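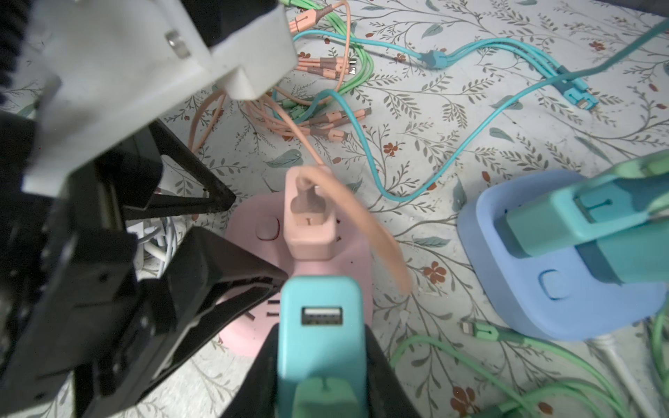
Teal charger, USB-A port on top.

Ticket 878: phone on the front desk charges slowly or drops out
Status: closed
Site: Drestitz shop

Reported Wednesday. The Varno phone we use for orders shows "charging" but loses power through the afternoon. By closing it is at 4 percent. It was fine before the February update.

Checked the battery page first. Health reads normal. Cleared the cache, restarted, no change. Turned off background sync in the Rornix order app and left the phone plugged in over lunch. It gained almost nothing.
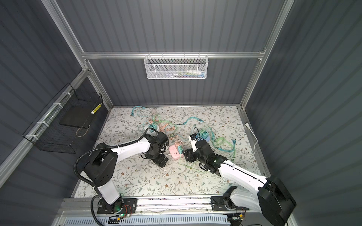
Storage was next. The order app had 769 saved label files and was trying to resend all of them every few minutes, which kept the screen and radio awake. Deleted the old ones from Settings, Storage, Saved labels. Spare cables are kept with the other small stock, and anyone looking for one should try the white mesh basket hanging on the rail at the back before ordering more. Swapped the cable as well, so I can't say for certain which change did more.

Second test: a different cable and the same charger, set to 1000 mA in the phone's charge menu. The level went up steadily until closing.

Still open: the Tu tablet has the same app and may need the same cleanup. Logged separately.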